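Home First Aid and Medicine Check, January Round
Filled in by Ah-rin Ham for the Pundia house, with comments as I went along

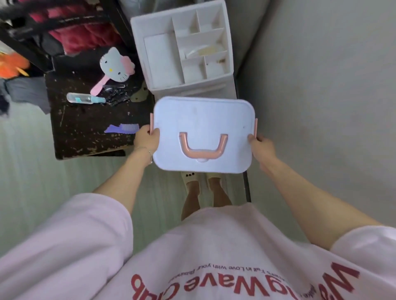

I do this twice a year, once when the holiday things have gone back up to the attic and once before the kids' summer travel starts, and every time I tell myself it will take a quarter of an hour and every time I am still at it when the rice is done. So put the kettle on first if you are following along at home. Several of you on our street asked for my list after Su-bin Yoon's fall on the back steps, and I promised I would type it up properly with my notes left in, including the ones where I did not do so well.

Mark each line OK, FIX or N/A. If it is FIX, write down what you are going to do and who is going to do it, otherwise it will still be FIX in the summer.

SECTION 1. WHERE THINGS ARE KEPT

1.1 First aid supplies are all in one place. FIX
Comment: I found bandages in three different rooms, plus a half roll of tape in the drawer with the birthday candles. They have all come home now. Chang-ho says the tape was his, for the picture frames, and he may have it back when he buys me another.

1.2 Everybody in the house can say where the kit is without looking. OK
Comment: I asked at breakfast. Even my mother-in-law, who has only been staying with us since the fall, pointed straight at the hall closet.

1.3 Medicines are up high and behind a door that latches. FIX
Comment: High, yes. Latched, no. The closet door has swelled and swings open on its own. Victor Makokha from two doors down has offered to plane the edge and put on a proper catch, and I have taken him up on it before he can think better of the offer.

1.4 Nothing is stored in the bathroom. OK
Comment: We moved everything out years ago. Steam is hard on tablets, and the labels go soft and peel off until you are left guessing.

1.5 Purses, coat pockets and bedside tables checked for loose pills. FIX
Comment: Please don't skip this one if you have grandchildren visiting! I found two cold tablets in my good winter coat, and I would have told anyone who asked that there was nothing in there.

SECTION 2. THE KIT ITSELF

2.1 Adhesive bandages in several sizes, wrappers unbroken. OK
Comment: Plenty. The small round ones are never used and I suppose they will outlive me.

2.2 Gauze pads, roller gauze and tape. FIX
Comment: Down to one roll of gauze, and I would like three. On the shopping list.

2.3 Antiseptic wipes still moist. FIX
Comment: Open one from the bottom of the pile and not from the top. Mine was as dry as a cracker and I have thrown out the whole packet. There were 14 in it, which hurt a little.

2.4 Tweezers and blunt-tipped scissors, clean. OK
Comment: Washed in hot soapy water, wiped with alcohol and dried. The scissors have a way of wandering off at gift-wrapping time, so I have tied a ribbon to them. We will see.

2.5 Instant cold packs, not leaking and not stiff. OK
Comment: Two. I also keep a bag of peas in the freezer with PEAS FOR KNEES written on it so that they don't end up in the soup.

2.6 Disposable gloves, at least two pairs. OK
Comment: If someone in your family has a latex allergy, check the box as well as your memory.

2.7 Thermometer turns on and reads sensibly. FIX
Comment: Turned on, gave me one number, then gave me quite another a minute later. New battery first, and if that doesn't help, a new thermometer.

SECTION 3. MEDICINES

3.1 Every expiration date read aloud and checked. FIX
Comment: Reading aloud sounds silly, but I catch more that way, and Eun-ji, who came by to borrow a cake pan and was put straight to work, wrote them down as I called them out. We went through 19 items and pulled out 6. The oldest was a cough syrup I am too embarrassed to date for you here.

3.2 Everything is in its original package with the leaflet. FIX
Comment: Two blister strips had no box at all. If I can't say for certain what it is and how much to take, it goes.

3.3 Children's and adults' medicines kept apart. OK
Comment: Separate bags, and the children's dosing syringe stays with the children's bottle. Kitchen spoons are all different sizes, so please don't use one for measuring.

3.4 Old medicines set aside for the pharmacy take-back. FIX
Comment: They are in a paper bag on the top shelf, to go down this week. The pharmacist at Seol takes them at the counter until 6 in the evening. Inhalers have to be handed over separately, so ask.

3.5 Current medicine list for each person, with allergies. FIX
Comment: My own was fine. Chang-ho's still listed a blood pressure tablet he stopped taking a long while back, and that could muddle a tired doctor at two in the morning. I have rewritten it, and he has read it over and initialed it.

SECTION 4. NUMBERS AND PEOPLE

4.1 Emergency, poison control and doctor's numbers posted where visitors can see them. OK
Comment: Inside the closet door and again by the phone. I wrote them larger this time, for those of us who can never find our glasses.

4.2 House number readable from the street after dark. FIX
Comment: Eun-ji and I walked out to the curb to look. We are at 2674 and the 7 has slipped sideways, so with the porch light off it could be nearly anything. Victor again, I think, and I shall have to bake him something.

4.3 At least one adult has taken a first aid class recently. FIX
Comment: Mine has lapsed. Su-bin is well enough to come along and would like company, so if anyone else on the street wants to join us for the next one, knock on my door or leave a note in the box.

Left to buy: roller gauze, antiseptic wipes, a battery for the thermometer, tape for Chang-ho.
Left to do: pharmacy bag, closet catch, house number, class sign-up.

Checked by: A. Ham
Second pair of eyes: Eun-ji Song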